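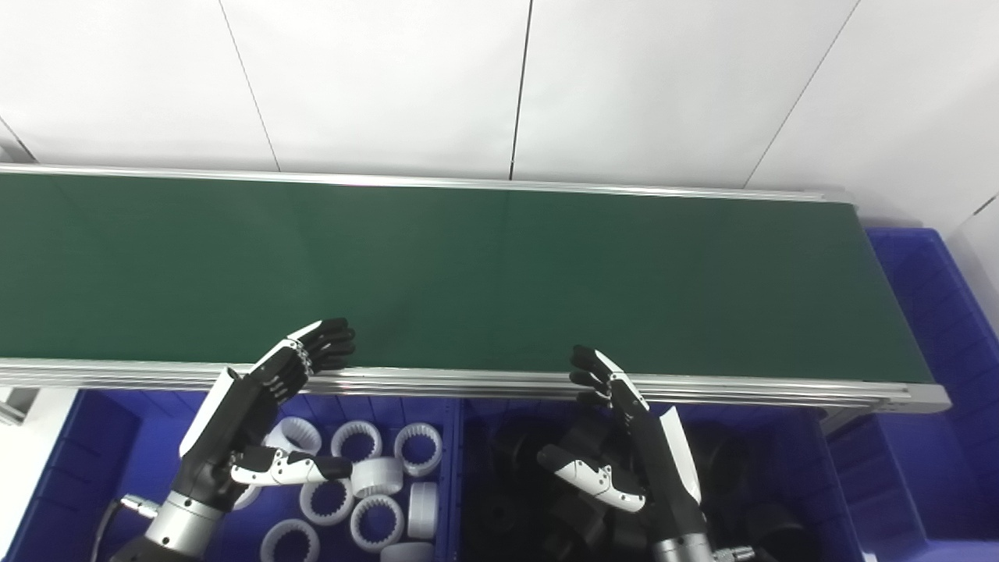 发件人：Dilek Işık
收件人：小车间自动化 邮件列表
主题：Re: 到底能不能让机器干杂活了？（车间的，家里的也算）

Ehsan，还有各位，

拖到今天才回，对不住，七月我们这边一直在赶货，邮件攒了一大堆，你这封我看了两遍，第一遍在食堂，第二遍在等注塑机升温的时候，两遍都想马上回，两遍都被人叫走了。我先把你的原文留着，一段一段往下接，这样后面插进来的人也知道我们在吵什么。

Ehsan Ghasemi 写道：

> 大家好，
>
> 上个月 Remzi 在列表里说，他觉得再过不久分拣、装箱、擦台子这类活就都不用人了，当时没人接话，我憋了好几个星期，还是想问一问。我在 Çetinkaya 管后道，就是注塑件出来以后去毛边、分色、装袋那一摊。老板看了几段演示视频，兴奋得不行，回来问我：那种带两只手的机器，我们什么时候也摆一台？

这段我太熟了！我们 Gemia 的老板也是看视频看来的。他看的那段里机器在叠毛巾，叠得方方正正，他转头就问我能不能让它叠纸箱。我说毛巾和纸箱差得远呢，他说都是四个角嘛。（好吧，四个角这一点他没说错。）

先说结论，省得有人没耐心看到后面：拣件、放件这种活，在摆得好好的工位上，我觉得已经能干了，干得不快，中间要人照看。换到随便一张桌子、随便一个厨房，我还没亲眼见过能让我放心走开的。我说的都是自己站在旁边看过的，视频一律不算。

我是星期三去 Humthorpe 看的，Vivanton 在那边有间试验车间，Bülent Yazıcı 带我进去的，他原来跟我在同一家模具厂干过，现在在那边做调试。工位非常朴素：一条绿皮带，铝型材的边，前面摆着蓝色的料箱，白的内齿圈归一箱，黑件归一箱，两只黑白相间的五指手在皮带边上干活。你们后道分色不就是这个嘛！所以我看得特别仔细，回来给老板写了一页纸，写完发现他只想知道多少钱。

> 我自己是怀疑的那一边。我们这里的件说难也不难，圆圈、小套、齿圈，颜色就那么几种，新来的人上午学，下午就能自己干了。可是越是这种活我越不敢说机器能接，因为人干的时候顺手干掉的东西太多了，根本写不进作业指导书。比如看到一个缺胶的顺手扔掉，看到两个粘在一起的顺手掰开，看到皮带上有水口料，顺手一拨拉就下去了。

你讲的这个“顺手”，我在那边站了一下午，脑子里来来回回就是这两个字。

分色本身没什么可说的。白的黑的，灯光打匀，摄像头认得比我准，我到下午四点眼睛就花了，它不花。真正让我看得着急的是手指头。齿圈平躺在皮带上的时候还好，拇指一边，另外几根手指一边，一合就起来了。圈要是立着呢？它一碰就滚。人碰到会滚的东西，手腕自己就跟上去了，连想都不用想，机器是先愣住，再重新看一眼，再伸手。Bülent 说这一愣已经比以前短多了，我信他，但是我站在那儿的感觉还是像在等小孩系鞋带，手特别痒，特别想替它系！

还有两个圈搭在一起的情况。你知道的，内齿圈这东西，一个的边正好能卡进另一个的孔里去，斜着挂住，提起一个就带起另一个。它提起来了，两个一起晃悠，到了箱子上方一松手，掉一个，另一个挂在手指上。它不知道。它以为手已经空了，就回去抓下一个，带着那个圈去抓的。我笑出声来了，Bülent 没笑，他拿本子记了一笔。后来他们加了一个动作，放完以后五指张开抖一下，有点像洗完手没找到毛巾的样子，挺管用的。

再说你那几样“顺手”：

缺胶件。它能挑，前提是有人事先告诉它什么样叫缺胶。明显少一块的能挑出来，齿根发白那种，我拿一个去试，它高高兴兴收进白箱子里去了。我自己也是转了两圈才看出来的，所以这一条我不全怪它。

粘在一起的。不会掰。它两只手都在，力气也够，就是不会。我问 Bülent 两只手摆在那里不用来掰东西干什么，他说现在左右手各管一边，互相配合是另外一个题目，做过几次，件飞出去过。飞得还挺远的。我就没再追问了。

水口料。这个出乎我意料，它真的会处理，夹起来单独扔一边。可是它处理得特别郑重，一小截料把子，它用跟抓齿圈一模一样的架势去抓，对准，下去，合拢，抬起，转过去，放下。我们这边的阿姨是拿小拇指外侧一扫的，手里还攥着别的件呢。时间就差在这种地方。

> 还有一个问题是速度。视频都是加速的，右下角写着几倍几倍，字小得要命。我们后道一个班下来的量是死的，前面注塑机不等人，后面堵了前面就得停。机器慢一点行不行？停一停行不行？谁去给它收拾残局？

数字我要到了一份，是他们自己某一个白班的记录，我征得同意贴在列表里，只贴件数和停机，别的人家没给，我也不乱猜：

那个班一共过了 3559 件。
停下来要人过去的，4 次。
分错箱的，2 件，都是黑件进了白箱。

先别激动。这 3559 件是从皮带上一件一件单独过来的，前面有振动盘给它理过了，不重叠。要是拿掉前面那一段，直接把一筐倒在它面前，就不是这个数字了，是什么数字他们没有给我，Bülent 的原话是“还不好看”。我挺喜欢他这一点的，不好看就说不好看。

4 次停机，我把原因都问来了，因为我觉得原因比次数有意思：有一回是圈滚到皮带和型材的缝边上卡住，它够了几下够不到，自己停了。有一回是箱子满了没人换，它倒是知道满了，在那儿等。有一回是手上的线缆碍事，手腕转到某个角度报警。最后一回是有人从旁边走过去，衣服挡了一下光，它认不准，就停了。你看看，这里面只有头一回算是“活干不了”，别的几回都是周围的事。换箱子、理线、别挡光，人干活的时候这些事有谁当回事呢，箱子满了自己脚一勾就换掉了。

所以你问谁去收拾残局，答案是还得有个人。这个人不用一直站着，但是他得在听得见报警的地方。Vivanton 那边是一个人看着几个工位，走来走去。我算了一笔账给老板看，我们后道总共就那么几个人，抽掉拣件的，加一个看机器的，看机器的工资还更高。老板说那就让拣件的人来看机器。这句话我倒是觉得有道理，后面再说。

> Remzi 说黑件堆在一起看不清的问题“早就解决了”，我想请他具体说说。我们的黑件连人都要拿起来对着灯看。

这条我替 Remzi 答一半，另一半他自己来答（Remzi 你别躲！）。

黑件一件一件从绿皮带上过来，看得清，底色差得多嘛。黑件堆在箱子里，就不好办了，我自己低头往那个箱子里看，哪个圈压着哪个圈我都分不出来，就是黑乎乎一团，只有朝着灯的那点弧面反一下光。从箱子里往外一件件拿，也就是大家嘴里说的“料箱抓取”，我当时请他们试了一下。白的那箱，它能拿，拿得磕磕绊绊。黑的那箱，它把手伸进去，停住，退出来，再伸进去，后来抓出来一把，数都没法数，又一股脑掉回去了。Bülent 说换一种打光会好些，那天没装那套灯。我没看见的我就不说好也不说坏。

所以要是 Remzi 说的“早就解决了”指的是从皮带往箱子里放，我同意。要是指从箱子里往外拿，请他带我去看，我自己出车票。

> 另外我太太让我顺便问一句（她真的让我问的），家里的活呢？她说车间她不关心，她就想知道什么时候有人来替她收拾洗碗机。

哈哈哈，请转告她，我跟她站一边！

我把这个也问了 Bülent，他听完叹了口气。他的说法我觉得讲得明白，我转述一下，转走样了算我的。车间里这个工位，皮带的高度是固定的，箱子的位置是固定的，件就那么几种，灯也是自己装的。洗碗机呢，篮子拉出来多少每次都不一样，盘子是你们家的盘子，杯子里头还窝着一汪水，叉子从缝里漏下去半截，旁边站着一只猫。每一样单独拎出来都有人做过，凑到一块儿就没有哪家敢签字了。

而且家里没有那个“看机器的人”。车间里停四次，有人走过去，弄好，按一下，接着干，没人觉得怎么样。家里停四次，那我还不如自己收呢，碗早就收完了，茶都喝上了。

我妈的看法不一样，我把这事讲给她听，她说慢有什么关系，她夜里睡觉的时候让它慢慢收，收到天亮也行，别打碎就行。我想了半天居然没想出怎么反驳她。她对速度完全没有要求，她要的是不碎。我们在车间里天天盯着节拍，可能把家里那边也想成节拍的问题了。所以 Ehsan，你问问你太太，她是想要快的还是想要夜里慢慢来的？我是真想知道。

说到打碎，那两只手捏东西的力道，我试过。Bülent 让我把一个齿圈递过去，它接住，我往回拽，它松手，不跟我较劲。这个比我想的好得多，我以为会夹得死死的。然后我又手贱，递过去一个软的，我包里一个空的牛奶盒子，它把盒子捏扁了一点，没破，盒子里剩的几滴奶滴在地上，我蹲下去擦的。（擦地这个活目前还是我干。）

> 我不反对机器，我们那台取件机械手用了好多年，我离不开它。我就是想知道，花这笔钱买两只会动手指的手，比花小钱做一个滑道加一个色选头，到底好在哪里？

这是整封信里最要紧的一段，我专门放到后面答。

如果你一年到头就是这几种圈，颜色就是黑白，那我的建议是滑道加色选头，别犹豫。便宜，快，坏了你自己能修。我当面也是这么跟 Bülent 说的，他点头了，他是卖手的那一边，他都点头了！

手的好处在换活。我们 Gemia 跟你们不一样，我们单子碎，今天齿圈，明天是个带卡扣的盖子，后天客户突然要求五十个一袋，袋口还要折一下。每次换一种，我就得叫 Taner 来改工装（Taner Karakaya，以前在列表里发过那篇讲振动盘的长文，好多人应该还记得），他一个人要管全厂，排队排到他头发都白了。如果有个东西，早上教一遍，中午能干，哪怕慢，对我来说就值得算一算。

那么换活到底要多久呢？我问了，得到的回答分两截。换一种差不多形状的圈，当天的事，有人戴着手套带它做一阵就行。换一种它没碰过的形状，比如软袋子，他们不敢讲日子。袋子这东西你们懂的，搓不开，搓开了又合上，还有静电，我们那里最熟练的人都要往手指上蹭一点水。所以那个五十个一袋的活，数够五十个它行，把袋子撑开它不行，我最头疼的恰恰是撑袋子。

我跟 Taner 回来以后争了好几顿饭。他的意思是，凡是要机器迁就的地方，不如改产品、改包装，袋子不好撑就换成小盒子，客户又不吃袋子。我的意思是客户就是要袋子，我去说过，没说通。他说那是你没带上报价单去说。这个争论没有结果，写在这里是想看看列表里有没有人跟客户谈成过换包装的，怎么谈的，求教。

再补几件零碎的，我本子上记着，不写下来就忘了：

一、声音。很安静，比我们那台吹气的色选安静得多，站在旁边说话不用喊。这个我没料到，后道那几位耳朵都不太好了，这一条我单独给老板标了出来。

二、手指的磨损。指尖那一层是耗材，Bülent 说要换，多久一换看件，带玻纤的件磨得快。我们有一半的件带玻纤。价格他让我找销售要，销售还没回我。

三、线。手腕后面拖着线缆，你要是想在旁边再放个架子什么的，记得先让它转一圈看看会不会刮到，他们那次报警就是这么来的。

四、灰。我们后道有粉，去毛边那个工位一开，什么上面都是一层。那间试验车间干净得能吃饭，所以我问手指关节进了粉怎么办，答复是有手套可以套。套了手套之后抓得准不准，没看到，他们那天手套没在手边。

五、人。那里看工位的姑娘以前就是拣件的，拣了好些年，所以她一眼就知道哪个圈要滚，机器还没伸手她就“哎”一声。Bülent 说很多毛病是她先发现的，写程序的人反而看不出来。我前面说老板那句“让拣件的人来看机器”有道理，就是这个意思。工资怎么算那是另一回事，我替我们的人先把话撂在这儿，看机器的钱不能照拣件的给。

六、咖啡很难喝。去的话自己带。

我自己现在的打算是这样：今年不买。我想把我们最碎的那几种件装一箱寄过去，让他们在那个工位上跑，我人过去盯着，跑好跑坏我都发到列表里来。寄之前我想征集一下大家手里特别刁的件，小的就行，别寄发动机壳子给我。Ehsan，你们那种连人都要对着灯看的黑件，给我来一袋好不好？邮费我出，或者下次见面你请我吃饭，二选一。

软的、粘的、会缠在一起的，我都要。弹簧的话……弹簧我考虑一下，我对弹簧有阴影，以前有一筐弹簧我解了一个晚上，解到最后是连筐一起报废的。

Remzi Yaman，点你全名了，黑件那一条等你回。上次你说“不用人了”，我理解你是看好这个方向，但是列表里好些人就是干这个的，话能不能说细一点，是哪一道不用人，不用人了人去干什么，大家好商量嘛。我没有生气啊，打字看着凶而已。

好了，注塑那边又在叫我，三号机的料干燥好像又没设对。有件要寄的直接写信给我，别回到列表里，不然全列表都知道你家哪个件最难看了。

Dilek

又及：Ehsan，你太太要是选了“夜里慢慢来”，请帮我记一票给我妈。

又又及：有人私信问我那个班的记录里有没有写是白件多还是黑件多，没有写，我回头再问 Bülent。

--
您收到此邮件是因为您订阅了“小车间自动化”邮件列表。
发附件请先压缩。退订请给列表管理地址发一封空信，主题写“退订”。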